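Evening, the kitchen table

It rained again in the morning, and I took the early bus to Bristport instead of walking. I am in this country thirteen weeks now and I still bring the wrong coat. The driver said something to me and I answered "yes, thank you", and afterwards I understood that he had asked if I wanted a single or a return. He gave me a single. I bought the other ticket in the evening and it cost more.

The class was on the past perfect. Our teacher wrote four sentences on the board and we had to say what happened first and what happened second. I am good at this on paper. When I speak, everything happens at the same time. At the break I stayed inside and copied the words I did not know: gutter, to nod, stubborn, lukewarm. I like lukewarm. In Spanish we say tibio, and my grandmother used it for soup and also for people.

After class I went to the library to return the novel. I have read 100 pages and I had renewed it already two times, so I gave it back without finishing. The librarian asked if I enjoyed it. I said that the mother in the book talks too much. She laughed and told me there is a second part, where the mother talks even more. I took a thin book about rivers.

I wrote to my sister from the reading room. She wants to know if I will come home for the summer, and I did not give a clear answer. The ticket is 600 if I buy it in March, and later I do not know. She also says that Mamá has painted the hall green and that it is a mistake, but we must all say it is pretty.
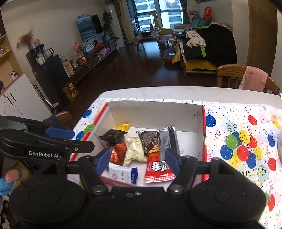
Catalina Quezada

I ate too late and too little, only toast and then something sweet. At home we would sit down at two o'clock and there would be a real plate. I have tried to keep this hour and I cannot, for at two I am in the class, and at six the whole house is cooking and there is no free ring on the stove. The Escobar brothers from upstairs make rice in a very big pot and always offer me some. Today I said no from shyness, and then I was sorry and could smell it through the door for an hour.

The letter from Idard has come. I was afraid to open it, so I washed my hair first. They write that my diploma is received and that they need one more translation, with a stamp, of the second page. The second page has only signatures on it. I must ask how one translates a signature.

I telephoned Visuvlow about the heating and waited a long time with the music. The woman was kind but quick. I asked her to repeat, and she repeated it at the same speed, only louder. I believe a man will come in the morning, before nine. I have put the alarm for half past six to be dressed and to have the floor clean.

I read the first chapter of the river book in bed with my socks on. It explains how a river moves its own bends, very slowly, and how old maps show it in another place. I had thought that a river stays. (Past perfect, and I think it is correct.)

To do tomorrow: the stamp, stamps for the post also, bread, write to Mamá about the green.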